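握り手を持つ仕事 家電再生工場ヴァドの「教示台」で変わった配置と手当
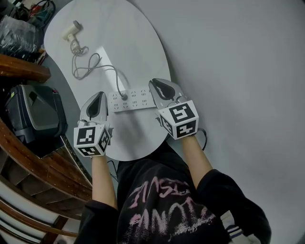
教示台での作業。両手にハンドグリッパーを持ち、電源タップとヘアドライヤーを扱う。

プリンデトポートの港湾地区に、中古小型家電の検査と再出荷を請け負うヴァド(Vada)の工場がある。入荷するのはヘアドライヤー、電気ケトル、卓上扇風機、電源タップなどで、量販店の返品と宿泊施設の入れ替え品が大半を占める。1日の処理数は610台。外観検査、通電試験、コードの結束、箱詰めの4工程を通し、再販可、部品取り、廃棄に振り分ける。

同社は昨年1月、通電試験と結束の工程に双腕ロボットを入れる計画を決めた。現在稼働しているのは3台で、いずれも通電試験の前段、つまりプラグを差し、機器を所定の位置に置き、試験後に抜く動作を受け持つ。判定は人が行う。導入の過程で新しく生まれたのが、ロボットに動作の手本を与える教示の仕事である。社内では「握り手」と呼ばれ、検査員が交代で務める。

教示に使うのは、ロボットの手先と同じ形の爪を備えたハンドグリッパーである。作業者は左右に1本ずつ持ち、指の代わりに2本の爪で物をつかむ。手首側には白い立方体が付き、各面に白黒の模様が印刷されている。模様はカメラで読み取る位置標識で、これをもとに左右のグリッパーの位置と向きを時系列で復元する。ロボット本体を動かさずに手本を採れるため、検査ラインを止める必要がない。採取した軌跡はヴィルンスカ(Virnska)と名付けられた社内の管理システムに登録され、機種、動作、作業者、成否の区分が付く。

対象の動作は短い。プラグを電源タップに差す、抜く、コードを机上で寄せる、本体の向きをそろえる。1本の記録は平均10秒台で、これを条件を変えながら繰り返す。一つの動作について成功記録が300本そろった時点で学習に回すのが社内の基準である。

計画を担当した生産技術課のヴェーラ・ディールクスは、当初、教示を外部に委託するつもりだった。見積もりも取ったが、試しに採った記録を検査員に見せたところ、差し込みの手順が現場と違うという指摘が相次いだ。現場では、プラグを差す前にコードのねじれを一度逃がす。ねじれが残ったまま差すと、手を離した後に本体が回り、吹き出し口が隣の試験品に向くことがある。手順書には記載のない動作だった。

「手順書は差すところから始まっていた。検査員の作業はその前から始まっている。ロボットに渡す範囲を決め直すのに、ひと月かかった」とディールクスは話す。

委託案は取り下げられ、検査員による教示に切り替わった。最初に手を挙げたのは勤続の長いキャスリーン・ヘネシーと、前年に入社したアロハ・マフイカの2人である。

ヘネシーは通電試験の経験が社内で最も長い。しかしグリッパーの扱いには苦労した。素手ならプラグの胴を親指と中指で挟み、人差し指で背を押し込む。2本の爪にはその人差し指に当たるものがない。押す力を爪の面で伝えるため、つかむ位置を根元寄りに移し、手首の角度も変えた。初期の記録は失敗に区分されたものが多く、本人の言葉では「利き手でないほうの手で字を書く感じ」が続いたという。

マフイカは逆に、早い段階で成功率が上がった。素手の癖が固まっていなかったことが有利に働いたとみられるが、別の問題が出た。記録の速度が一定で、ばらつきが小さすぎたのである。学習後のロボットは、マフイカの記録に近い配置ではよく動き、コードの巻きが強い個体では差し込みの手前で停止した。現在は両者の記録を混ぜ、初期配置も意図的に散らしている。コードはきれいに束ねず、緩く絡んだ状態からも始める。入荷品の実態に合わせた措置である。

教示台の仕様も数度改められた。机の天板は模様のない白で、輪郭の曲線が体の前に沿う形のものを使う。高さは調整式に改めた。グリッパーは素手の作業より前腕への負担が大きく、導入直後は夕方に手首の張りを訴える者が出たためだ。連続作業は50分を上限とし、間に目視検査か箱詰めを挟む。採光については結論が出ていない。午後は窓からの光が天板に落ち、標識の読み取り率が下がる記録がある。遮光幕を付ける案に対し、ロボット側の作業場所にも同じ光が入るのだから手本にも入れておくべきだという意見があり、時間帯を記録の付帯情報として残す運用に落ち着いた。

服装の規定はほとんどない。袖口がグリッパーや配線に掛からないよう、袖をまくることだけが求められる。手袋は爪の引き金部の感触が鈍るとして外した。

配置の変化は次のとおりである。導入前、通電試験には1シフト6人がいた。現在は3人で、うち1人がロボットの監視と復旧を兼ねる。残る3人分の工数は、教示に1人、部品取りの分解工程に2人が移った。退職勧奨や契約の打ち切りは行っていない。ただし、欠員が出た際の補充は見送られており、検査部門の総人数は緩やかに減っている。会社側はこれを自然減と説明し、従業員側は同じ数字を別の言葉で呼ぶ。

従業員代表のエーヴァ・ドハティが導入時から求めてきたのは、教示作業の位置付けを賃金表に書き込むことだった。当初の扱いは「検査に付随する業務」で、手当はなかった。ドハティは、検査員の技能が記録として会社に残る以上、通常の検査と同列には扱えないと主張した。記録は本人が退職した後も使われ、別の工場に展開することも技術的には可能である。

交渉は3回にわたり、二つの取り決めがまとまった。一つは教示手当の新設で、教示台に立った時間に対し時間給に上乗せする。もう一つは記録の用途制限で、作業者名を付した記録を個人の査定に使わないこと、社外へ提供する場合は事前に協議することが明記された。成否の区分は学習のための情報であり、失敗の多い作業者を評価で不利に扱わないという確認も議事録に残っている。

ドハティが不十分とみるのは期間の定めである。手当は教示時間に連動するため、手本がそろえば支給も減る。「300本で一区切りという基準は、技術の側から見れば合理的だろう。働く側から見ると、自分の持ち時間が目盛りになっている」と言う。会社は新機種が入るたびに追加の教示が要ると説明しているが、追加分に必要な記録の本数は機種を重ねるごとに減っている。次の協議では、分解工程への異動者に対する資格取得費用の負担が議題になる。

監視役に回ったヴォイチェフ・チェルヴィンスキの日常は、停止への対応が中心となった。ロボットが止まる理由は大きく分けて、プラグの位置の見失い、つかみ損ね、差し込み途中の力の超過である。見失いは配置を直せば復帰する。力の超過は個体の側に原因があることが多く、端子の曲がりや差込口の変形が見つかる。導入後に不良の検出が増えたのはこの部分だった。人は多少固い差込口でも角度を加減して差してしまう。ロボットは設定した力で止まる。チェルヴィンスキは停止した個体を別の箱に分け、週ごとに原因を集計して技術課へ戻している。

一方で、人の作業でのみ拾えていた異常もある。差した瞬間の緩さ、コードの根元の柔らかさ、わずかな焦げの臭いなどで、いずれもロボットの入力にはない。導入から間もない時期に、コード根元の断線しかけを見逃したまま判定工程に送った例が続いた。判定は通電の有無で合格となるため、後の抜き取り検査で判明した。対策として、外観検査の項目にコード根元を手で曲げて確かめる作業を加えた。通電試験で無意識に済ませていた確認が、前工程の明文化された作業に移ったことになる。外観検査の所要時間はその分延びている。

処理数だけを見れば、効果は大きくない。工場の1日の処理数は導入前から変わらず、上限を決めているのは箱詰めと出荷の便である。変わったのは夜間で、22時以降の通電試験を監視1人で回せるようになり、夜勤の人数が減った。夜勤手当を前提に生活を組んでいた従業員にとっては減収であり、ヘネシーもその一人に当たる。教示手当との差し引きでは、月によって以前を下回る。

技術面の次の課題は結束である。コードを折り返して束ね、帯を掛ける動作は、両手の動きが時間的にかみ合う必要があり、差し込みに比べ記録の失敗率が高い。柔らかいコードは同じ動作でも毎回違う形になる。機材の保守を請け負うヌーナン(Noonan)とは、爪の先端形状を見直す協議が続く。現行の爪は先が丸くすぼまった形で、プラグには適するが、薄い帯の端を拾うには滑りやすい。先端を替えれば、これまでの差し込みの記録がそのまま使えるとは限らない。ディールクスは、工程ごとに爪を分けるか、記録を採り直すかの試算を進めている。

結束の教示にはヘネシーが主に当たる。差し込みで苦労した手首の使い方が、束ねる動作では早くなじんだ。右の爪で束を押さえ、左で帯を送り、右に持ち替える。持ち替えの前に一拍置くのは素手のときにはなかった動作で、マフイカの記録にも同じ間がある。その一拍を詰めるべきか、残すべきかについて、技術課の見解はまだ出ていない。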